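Notes > Work > Packing room

5 min read

I've worked in the packing room at Jultden for six years. We ship small household goods, mostly things that fit in a flat box. In April the company put in the first of the Onow arms, and a few people outside work have asked me what that's been like, so I'm writing it down once.

Before the arms, a packer did everything. You pulled the order, picked the box, filled it, closed it, turned it the right way and sent it down to labels. On a normal shift the room put out 1000 boxes. A good packer could do it without looking at her hands.

Now the arm handles the closed boxes. It picks one up, turns it so the label side is right, and sets it down for the next station. That was the part of the job that hurt. It's a small twist of the wrist and you don't notice it until you've done it for a few years. I wore a brace for most of last winter and I haven't needed it since May.

The best day so far was 1264 boxes. That number went up on the board and stayed there for a week, which I didn't love. People started treating it as the new normal and it isn't. That day had almost no mixed orders.

What has changed most is the kind of tired I am. I used to go home with sore arms. Now I go home with a sore head, from watching. When the arm stops it wants something, and you have to work out what. Usually a box is sitting too far over, or two came through together. The screen gives you a code and the codes are in a binder. There are 52 of them and I know maybe nine by heart. The rest I look up.

The flat boxes took the longest to get right. A deep carton gives the fingers plenty of side to hold. A shallow one doesn't, and if it lies at an angle the grip has to come in at the same angle or the corner gets pushed. We spent two weeks on that – most of it was moving the start position a little, running it, and moving it back.

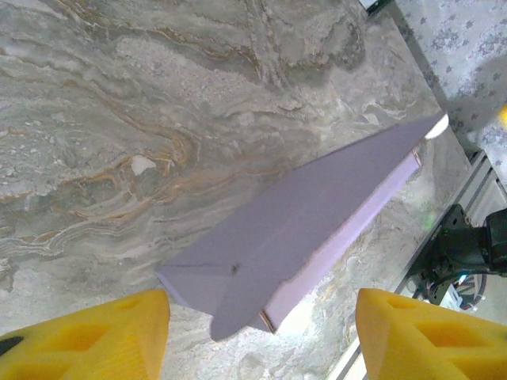 I did a lot of that testing because I asked to. It paid a bit more per hour and I got to sit down. They trained me for 20 hours on Lis, the software the arm runs on, and after that I was the one people called over. I like that part. I'd never been the person who got called over before.

Not everybody came out ahead. Two jobs on the late shift weren't filled after people left. No one was let go, and I believe the company when it says that was the plan, but it's still two fewer people at the break table. The late shift is quiet now. One person can go a couple of hours without talking to anyone.

Hours are the same for me. Pay is up slightly. I asked whether the testing rate becomes permanent and was told they'd look at it after the second arm goes in. There's already tape on the floor where it's going to stand, next to the tape gun rack, so we'll have to move the rack.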